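**Fletidix Household Chore Simulator, desktop edition**
Maker: Fultura
Price: $585 per seat
Page updated: 03/11/2019

Fletidix is a software package for testing robots on household chores without a real house and without a real robot. You install it on a desktop computer, load a robot, load a home, and give the robot something to do. The package keeps score. It is meant for college labs, small robotics teams, and companies trying to decide if a home robot is worth building right now.

It comes with 40 chores. Most are small: open a cabinet, carry a cup to the sink, put a lid on a pot, pick a sock up off the floor, close a door behind you. A few are longer and are made of small ones strung together, like clearing a table and wiping it down. We sell the same engine to a few shop-floor customers with a different set of tasks, and those are listed on a separate page.

If you only want to know how good robots are at housework today, skip down to "Can a robot do these chores yet?" You don't need to buy anything to read it.

## What the robot has to work with

Fletidix can run a plain gripper by itself, a single arm on a stand, or a full two-armed robot with a body. The plain gripper is the quickest to set up and the one we suggest for a first week. There is no body to bump into things and no balance to worry about. You place it, aim it, and open or close the fingers.

The gripper view looks past the fingers into the room. A person driving it by hand learns to use the tips of the fingers as a sight. Most new users have trouble with tilt at first. When the wrist is rolled, the walls and floor run off at an angle and it takes practice to know which way is down. The software can level the view for you, but the robot's own camera feed stays tilted, and that feed is what your program has to read. 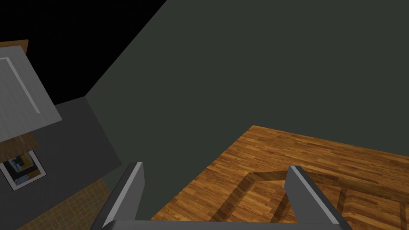

## Homes included

Two homes come in the box.

**Lillgate** is the simple one. It is a single open room with a counter, a table, a sink, and some shelving. Lighting is flat and the colors are plain. Everything a chore needs is within a short reach, so a fixed arm can finish most of them from one spot. Start in Lillgate if your robot has no wheels or legs.

**Lương** is the harder one. It has six rooms joined by a hall, with doors that open and close. Surface materials change from room to room, and that matters for vision programs that have only ever seen one kind of floor. Some corners are dark on purpose. Chores in Lương often start in one room and finish in another.

Both homes can be edited. You can move furniture, swap wall colors, change the lights, and add your own objects in the common 3D file types. Edits are saved as a separate copy and the original stays as shipped, so your scores in the original home can still be compared with other people's.

## Counters and work surfaces

A lot of housework happens at a counter, and the counter chores are the ones customers use most. They look easy. A flat surface at a fixed height should suit a machine well.

The trouble is with edges and with anything that isn't flat. A gripper coming straight down on a smooth board needs to know one height. If there are channels cut in the board, the height changes under each finger, and a program that relies on touch may decide it has arrived before it has, or push down when it shouldn't. Wood grain causes a different problem. Strips of light and dark wood confuse some vision programs into seeing a thin object where there is only counter. We have watched programs try again and again to pick up a line in the wood. 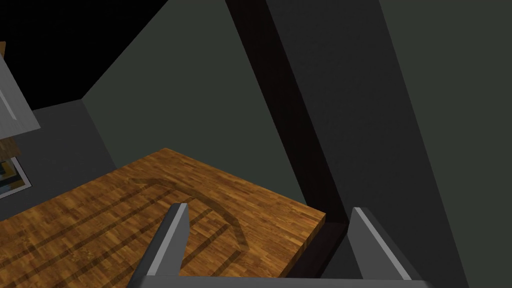 We left these problems in because real kitchens have them. If you want to rule them out for a particular test, there is a switch in the surface menu that turns grain off and fills in any grooves. Scores made with the switch on are marked "plain surface" in the report and are kept out of the main table.

The other common failure at a counter is the drop-off. Robots push things over the back or the side, into a gap where the gripper can't follow. Fletidix counts that as a failed run. Earlier versions gave part credit if the object had been touched, and users told us that made weak programs look better than they were. They were right.

## Can a robot do these chores yet?

Some of them.

We keep a table of results sent in by users and by our own staff. As of the February release, six of the 40 chores are solved to our standard, meaning a program can do them in both homes, with the furniture moved, and with objects it hasn't been trained on. The solved ones are all short. Pressing a wall switch is solved. So is pushing a drawer shut. Pulling the same drawer open is still unsolved, mostly on account of the handles.

The rest fall into a few groups.

- **Works if nothing changes.** Carrying a cup, stacking plates, and putting cans on a shelf can be done well in a room the program knows. Move the table and the success rate falls off badly.
- **Works with a person driving.** A person with a hand controller can do nearly all the counter chores after some practice. This tells us the grippers are good enough for the work and the programs behind them are the weak part.
- **Doesn't work.** Folding cloth, handling bags, and anything with loose string or cord. Our cloth model is also not as good as we would like, so a failure there may be partly our fault.
- **Too slow to matter.** Wiping a table can be done, but at a speed no household would put up with.

Shop-floor work is further along. Parts there are the same every time and the lighting stays put, and a fence keeps people out of the way. A home has none of that. Customers who come to us from factory work are often surprised by how poorly a good factory program does in Lillgate, let alone Lương.

Rafferty Mahmoud, who wrote most of the door chores, keeps a standing note in the manual on this subject: "If it passes once, run it again with the chair moved." We recommend following it.

## Doors and halls

The two-armed robot is where most teams want to end up, and doors are where most of them get stuck. A door needs the robot to find the handle, turn it, pull or push, and then get its own body out of the way of the thing it is opening. With two arms there is also the question of which arm to use. Reaching across the body is nearly always the wrong choice, and programs make it all the time.

Halls add to this. The robot's shoulders and elbows stick out further than most programs allow for. A path that looks clear to the wheels may not be clear to an arm held up in front. Far doors look small, handles smaller still, and a bright patch of floor can wash out the detail a program needs to tell an open doorway from a closed one.

Fletidix lets you view the robot from above its own body while it works. Turn this on for door and hall chores. It shows both arms and both grippers together with whatever is ahead, and it is the fastest way to find out why a run went wrong.

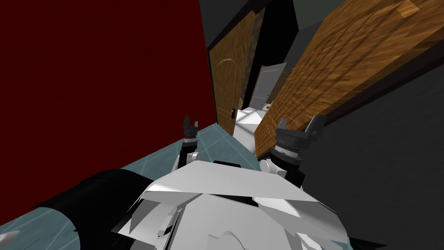 *View over the two-armed robot, both grippers raised, looking down the hall toward a gray-white door.*

## What comes in the package

- The simulator, with an installer
- Lillgate and Lương, both with editing turned on
- All 40 household chores, with scoring
- The plain gripper, the single arm, and the two-armed robot
- A printed manual and the same manual as a file
- Updates until the next full version

A hand controller is not included. Any ordinary game controller will do for the plain gripper. For the two-armed robot you will want one controller for each hand.

## Computer requirements

A recent desktop with a separate graphics card. Laptops will run Lillgate with the plain gripper but tend to struggle with the hall in Lương, mainly when doors are moving. If the picture stutters, lower the shadow setting first. Lowering the physics setting also helps the speed, but objects start to slide through each other and your scores will not be accepted in the table.

## Known problems

- Grippers with no body attached can be placed inside walls. The software warns you but does not stop you.
- Leaving the level-view option on during a recorded run saves the leveled picture instead of the camera feed. Turn it off before recording.
- Round knobs are harder to turn than they should be when the fingers are only partly closed. A fix is being tested.
- The cup in the sink chore sometimes spins in place after it is set down. The run still scores correctly.

## Ordering

One seat covers one computer. Schools can move a seat between computers as often as they like, as long as it is in use on only one at a time. Orders are filled by download, and the printed manual is mailed separately. If the manual arrives damaged, write to the support desk at Fultura with your order number and another will be sent.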